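Collision-aware grasp ordering for a two-armed robot in cluttered kitchen scenes
Final project report, Futham robotics software module
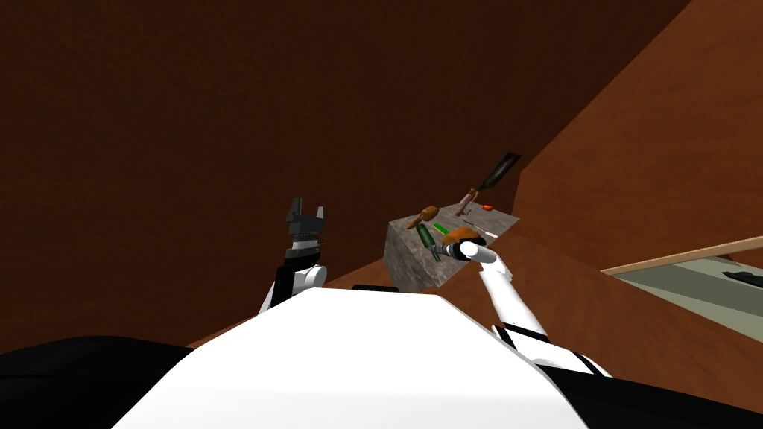 Yatziri Bañuelos asked at the mid-term review why a planner should care about the order of the picks at all, when any motion planner worth using will refuse to hit things anyway. It was a fair point, and it changed the way we set up the evaluation. A planner that refuses to hit things can still refuse to do anything, and in our early runs that was the usual outcome. The rest of this report deals with when ordering helps and when it doesn't.

1. Background

The project was carried out entirely in simulation. Our starting point was Rilten, the task layer handed down from the previous year's group, which takes a list of objects and a target area and works through the list from first to last. Rilten has no idea of what is near what. If the first object on the list is behind a bottle, it asks the motion planner for a path behind the bottle, waits for the time limit, and reports failure. The objects after it are never tried.

We wanted a replacement that would look at the layout first and choose an order, and also choose which arm to use for each pick. We called it Orozco. It sits between the scene state and the motion planner and does not alter either of them, so it can be switched off for comparison.

2. Scene setup

All scenes use a white two-armed robot facing a grey stone-textured block with small kitchen objects on top. The objects include a bread roll, a dark green bottle, a tool with a flat black head, and several thin items that lie close to the surface. Thin items cause most of the trouble. The fingers have to come down almost to the block to get hold of them, and the collision checker treats any contact with the block as a fault unless told otherwise.

Each scene is generated from a seed. The generator drops the objects from a small height, lets them settle, and throws the scene away if anything has fallen to the floor. Objects may lean or lie in any pose they settle into. We did not tidy the results. We generated 293 scenes and kept the same set for every version of the software, so that a change in the numbers would come from the code.

3. Method

Orozco works in three stages.

The first stage is grasp generation. For each object we sample grasps from its mesh and keep the ones that a two-fingered gripper can reach with at least one arm. The pose of the object comes straight from the simulator, so there is no perception error in this part. Section 6 comes back to that.

The second stage builds a blocking graph. For every remaining grasp we sweep the gripper along its last stretch of approach and note which other objects it passes through. If all of an object's grasps pass through the bottle, the bottle blocks that object and must be moved first. If even one grasp is clear, there is no edge. We first did this with the whole arm, including the forearm, but it took too long and the graph came out nearly full. Using the gripper and wrist only was a compromise. It misses some cases where the forearm sweeps over the block at a low angle and catches something tall.

The third stage picks an order. We take any object with no blockers, prefer the one whose best grasp has the most clearance, and assign the arm with the shorter joint-space path. After each pick the graph is rebuilt. Loops do occur, mostly when two long objects lie across each other. In that case the planner chooses the object with the fewest blocked grasps and nudges it with a closed gripper before rebuilding.

The arm that is not in use stays where it was left, with the gripper open. Moving it back to a rest pose after each pick was tried and dropped, as it doubled the number of calls to the motion planner.

4. Software notes

The planner is written in Python, with the sweep test in C++. The link between the two was the source of our longest delay. The C++ side expected quaternions with the scalar part first and the Python side sent it last. For objects standing upright the error was hard to spot, and we spent most of November believing that our sweep test was too strict. Anyone taking this code further should run the frame check script (tools/check_frames.py) before anything else. It draws the axes of each object and of both wrists and takes a few seconds.

The replay tool, Larkmont, was not in the original plan. It records the blocking graph and the chosen grasp at each step and lets you move back and forth through a run with the robot's head view next to the graph. We wrote it in a weekend to find one bug and then used it every day. The log format is plain JSON, one line per step.

The time limit for a single motion request was set at 5 seconds throughout. We also set a limit of 40 grasps per object after sampling, keeping those with the best clearance. Raising this made little difference to the order chosen and slowed the sweep test.

5. Results

We counted a scene as cleared if every object reached the target area without the robot touching the block harder than the contact limit. Rilten cleared few scenes, nearly all of them ones where the list happened to be in a workable order. Orozco cleared the larger part of the set. Over the whole set the motion planner hit its time limit 601 times with Orozco running. We looked at these in Larkmont and sorted them by hand.

The largest group was thin objects near the far edge, where the wrist had to bend close to its joint limit. Ordering cannot help with these. The second group was the forearm problem described in section 3. The planner believed a pick was clear, the motion planner found that the forearm would strike a taller object, and the request timed out. The third group was arm choice. The shorter path was often the one that brought the forearm across the middle of the block, and the other arm would have done the job with a longer but easier motion.

To answer the question from the mid-term review, we also ran a version that picks in random order but retries a failed object later. This did better than we expected. In sparse scenes it matched Orozco and needed less computing time. The gap opened up in crowded scenes, where random order wasted many requests on objects that could not yet be reached. For a block with only a few well-spaced objects, we would now use the random version and leave the graph out.

6. Limits

Object poses are exact in all of our tests. A real camera would not see the back of the bottle or a thin item hidden behind it, and the graph would be missing those nodes. We made a short trial with noise added to the poses. Small shifts in position did little harm, but small errors in tilt led to wrong edges for the long objects. The trial was too short to put figures on.

Nudging is not modelled. The planner pushes and then looks at what happened. In a few scenes the bread roll went over the front edge, and we counted those as failures.

Only one arm moves at a time. Using both together would need a shared collision check along both paths, and the motion planner as we configured it does not offer one.

7. Further work

The forearm should go into the sweep test, perhaps as two capsules in place of the full mesh. Arm choice should use clearance along the path as well as its length. Both changes are small and could be tested on the existing scene set without touching the generator. The seeds, the logs from the final runs and the scripts for section 5 are in the project repository under results/final, and the list of known faults is in the file next to them.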